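Most colored paper sold to musicians promises too much. We stock the Rideo tinted sheets anyway, in light blue and red-orange, and we would rather tell you what they do than repeat the packet.

**Rideo Tinted Music Paper, pack of 30**

The maker says tint cuts glare under stage lights. Maybe. We tried it against plain cream stock and half of us saw no difference. Color does help you find the second clarinet part in a messy folder, and that is worth paying a little for.

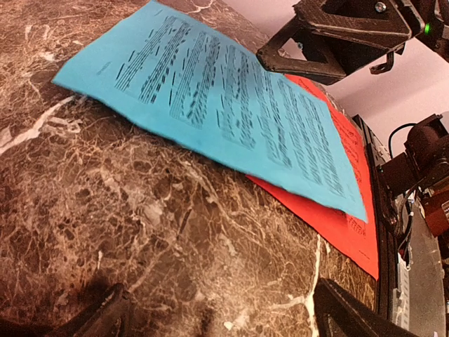 The weight is fine for a home printer, though the Teltton inkjets we use in the shop leave the darker shade a bit wavy if you print heavy. Let it sit before you stack it. "Archival" appears on the wrapper with nothing to back it up, so we left the word out of our listing.

- Order code: 2496
- Sheets per pack: 30
- Colors: light blue, red-orange
- Price: $20

Stougaard makes a cheaper version. It curls. We sent ours back in July. 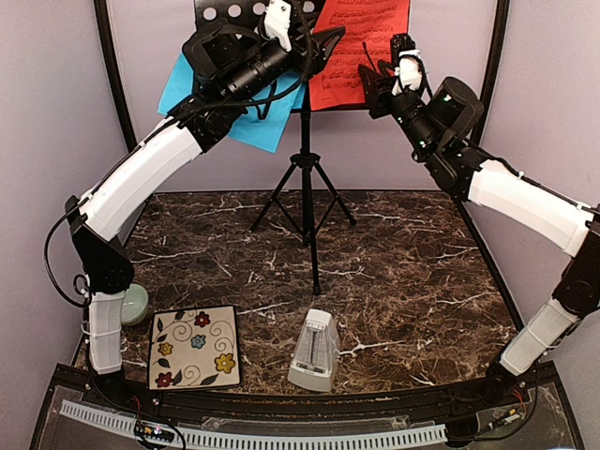 *Red sheet music, up close to the grippers.*

Bokness folders fit these sheets without trimming, but the pockets are tight and two sheets per pocket is the limit, whatever the label claims. Returns are accepted on unopened packs only.
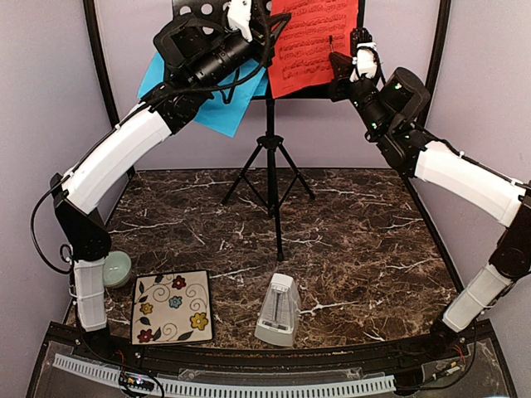 **Will pencil marks erase cleanly?**

Light ones do. Press hard on the red-orange and you will still see a gray line after rubbing, so use a soft pencil.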